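GRIPPER TRIAL: PRE-USE CHECKLIST WITH COMMENTS
Zuvulik finger set on the Plaris arm
Bench check, 12th April

1. Housing. Look for cracks at the screw holes and along the layer lines.
OK. No cracks found.

2. Finger ribs. Flex by hand, check for tears at the root.
OK both sides. Colour has faded slightly compared with the spare set.

3. Finger alignment. Close at low speed and check that the tips meet.
Needs attention. Left tip lands first. Shimmed and rechecked, acceptable for the trial.

4. Cable. Run the wrist to both limits and watch for snagging.
OK, but the loop is generous. Tie it back before the faster runs.

5. Supply at controller, 24 V.
OK under load.

Orange ribbed parts in white printed housing, bench set-up:

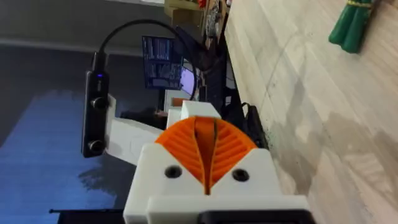
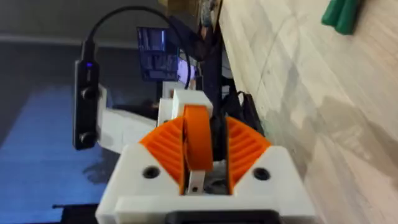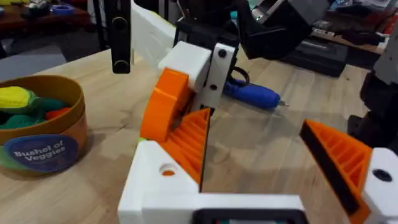 6. Emergency stop. Test from both sides of the bench.
OK. The arm must be re-homed after every stop on the Hendemero controller. The old controller did not need this, so operators should be told.

7. Grip cycles before inspection, limit 1000.
154 logged. Next inspection at the limit or in September, whichever comes first.

8. Comparison with the Quiambao parallel gripper.
The Quiambao holds small boxes more firmly. The ribbed fingers are better on soft or round items and left no marks. Of the test objects, 9 were picked up by both. Changeover is slow because the screws are hard to reach with the camera fitted.

9. Work area. Clear loose tools out of reach of the arm before enabling.
To be done at every start.

Result: passed for low-speed use. Item 3 to be rechecked before the speed limit is raised.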